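Chapter 7
Sorting Things Out: How We Put the World into Groups

In this chapter
Why people sort
Kinds, classes and leftovers
What happens when two sorting rules disagree

The town library in Ludosstead once tried to shelve its books by the color of their spines. The plan lasted until March. Readers liked the look of it, and a few claimed they had always remembered books that way, but anyone who wanted the second volume of a history of canals had to hope that the publisher had not changed its mind about green. The library went back to numbers. It kept one shelf of blue books near the door, for morale.

Color was a perfectly good rule. It was clear, it was quick, and two people using it would mostly agree. It was just no help to a reader looking for canals. A grouping is made for some use, and when the use changes the grouping may have to change with it. The grocer in Sorham puts tomatoes with the vegetables and a botanist calls them fruit, and both get through the working day without trouble.

Most sorting rules begin well. Give a class 31 buttons and the first 20 will find a home in minutes. Then comes the one with a picture of a duck on it, and a new pile is born, usually named "other." The seed catalog of the Brudordale garden society lists 203 plants, and its largest group is "miscellaneous" – a word that here seems to mean the editor was tired.

Section 7.1 starts with rules that use a single property, such as color or shape. Section 7.2 takes up rules that use two at once, and the quarrels that follow. By Section 7.3 we will be ready for living things, which have never shown much interest in staying where they are put.

Before you read on, write down a rule for grouping the blocks in Figure 7.1. Then write a second rule that would split up at least one of your groups.
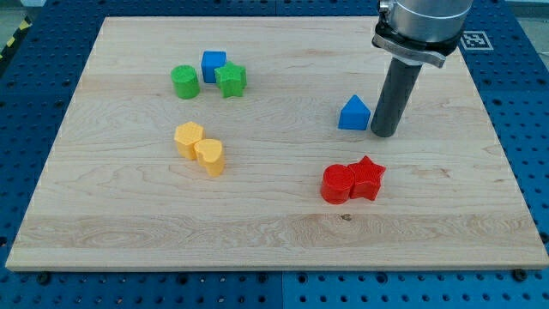 Figure 7.1. Blocks in four colors. Photo: Rainer Picture Library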